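June, 16:40. Nandden cell, wrist-view segmentation

Picked up from Nelli's handoff. The mask node has been dropping the target whenever the fingers close past the pre-grasp pose. Replayed log 463 through the old build first to have a baseline: target lost for 63 frames, planner fell back to the last good pose and the approach stalled. Same log with the self-mask computed from joint state instead of color: lost for 4. Joint state has to be interpolated to the image timestamp or the mask lags the fingers. Offset is in the Pralter config now, 40 ms.

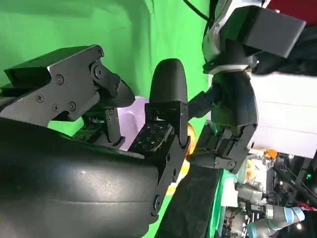
Self-mask dilation is still too wide. With the current setting it eats the pixels next to the finger links, and small targets go with them. The orange-and-yellow object right of the center finger is the bad case – only part of it shows past the links, and the dilated mask takes most of that. The lavender one in the gap between the fingers has the same problem. Chroma key on the green is fine for the background but does nothing about the other arm's hand, black like our own fingers, so that needs its own mask from the second arm's joint state. Abeysekara transform tree already publishes it, just not subscribed here.

Changed: dilation is per link now, smaller at the fingertips. Not merged. Unit test for the interpolation fails on the first message after startup (empty buffer), need a guard there.

Open:
Nelli Kokkonen to check whether the Grollolano extrinsics are from before or after the wrist remount.
Rerun 463 with both masks on.
Planner timeout left at the default until then.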